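Marisol Ruiz-Ortega on letters, blocks and painting clouds

I caught Marisol Ruiz-Ortega at Sturkwood on May 16, 2026, and we talked for so long my tea went cold. She has been making alphabet layouts out of plain blocks since January, and she has opinions!

"K is my favorite," she told me. "It's got attitude. You line up the tall part first, yellow-green, light blue, purple, and then you get to the slanty bits."
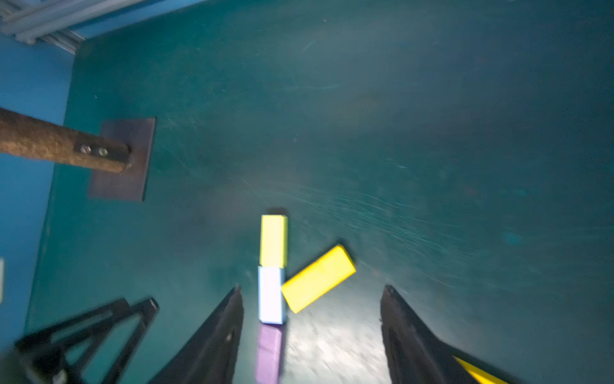 I asked if the colors matter. "Kids notice color before shape," she said, "so I let the back of the letter be a stripe and keep both arms yellow."

She doesn't mind a scuff, either (me neither, you should see my desk).

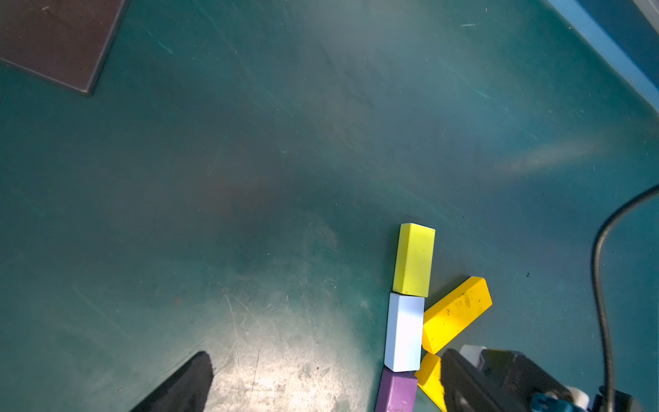 The stripe of the K, with yellow to its right.

Then we got onto the clouds and stars on the walls. "I wanted sky blue, and I wanted it silly," she laughed. It took her 2 weekends.

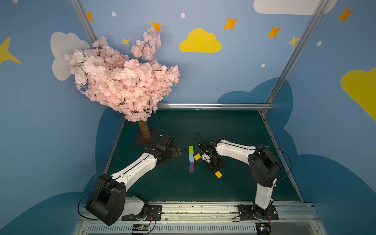
The cherry tree

"Oh, the tree stays," Marisol said. She loves pink, and she'd have 7 of them if there was room. Next up is R, and she's dreading the curve. 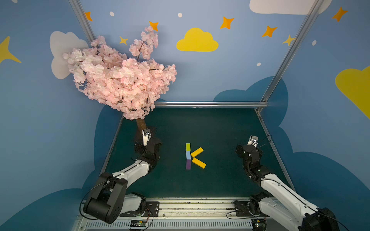
K in five blocks, with the cherry blossom at the back left.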